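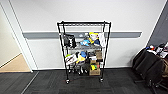

Lenka Ondrejka said she heard the arm hit the shelf before she saw it. "It was a flat bang, and then it kept pushing," she said.

Pradix has halted shelf-tidying trials at its Utby office after a robot failed to stop on contact in January. No one was hurt.

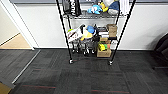

The machine was moving plush toys between a wire cart and a fabric bin when its force limit, set at 38 newtons, was ignored for 4 seconds. An operator hit the stop button.

Engineers traced the fault to a software update that reset the wrist sensor — the arm was reading zero the whole time.
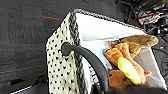 The robot had completed 600 pickups without a stoppage before the update. Regula Egger, who leads the trials, said it will have to repeat 200 of them at half speed before normal work resumes.

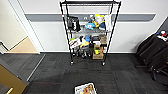
The wire shelving used in the Utby trials. (Photo: Pradix)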